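4.3 Good Practice for Practice Rooms

A practice room is where your Pustell two-arm robot learns household work before it goes near a real kitchen, and it is a great place to build good habits! The rules in this section follow the Primness house standard, revised February 9, 2021. Treat the simulated robot exactly as you would treat the real one.

Before you start

1. Open Bukhari and load the home room.
2. Set the arm speed to level 2.
3. Check both gripper views. The fingers should be empty at the start of every run.

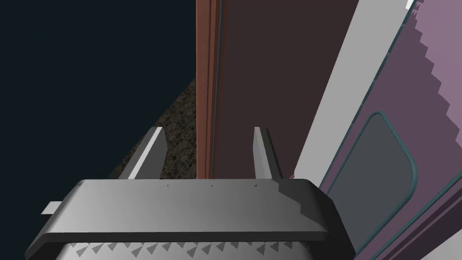 4. Open and close each gripper once. If a finger lags, reset the arm and try again.
5. Switch to the head view and find your work surface.

Note: A tilted head view is fine for practice. Learn to judge distance from it - it feels odd for the first few runs, and then it clicks.

Working near tables and seating

6. Look over the whole route before you move an arm. Chair backs catch elbows more often than tabletops do.
7. Name the objects you plan to touch, and keep clear of the rest. 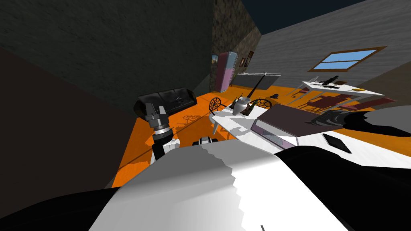
Figure 8. Head view with the white table, pitcher or vase and green bottle.

8. Bring in one arm at a time. Keep the other one still until the first has settled.

CAUTION: Do not sweep a gripper sideways across a tabletop. Lift, move, then lower.

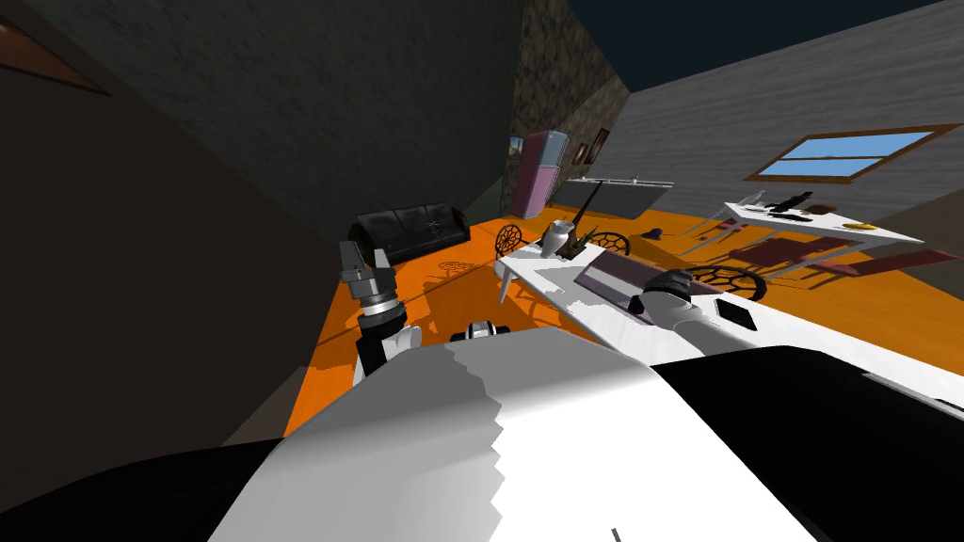 Figure 9. Right gripper on the long table, left arm raised.

Checking the gripper view

9. Before any reach toward the floor, stop and look past the fingertips. Large dark areas in the view give you nothing to judge distance by, so line up on a textured surface instead.

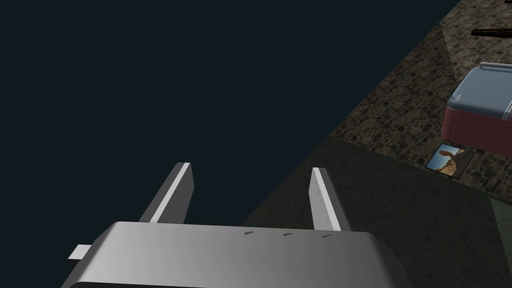
Figure 10. Gripper view with open fingers and stone-textured floor.

10. Save the run in Iltow under your own name. A log holds some 4,000 entries, so there is plenty of room for repeats.

Note: Carmela Bellini keeps the master copy of these rules. Send her your suggestions - the best ones go into the December revision.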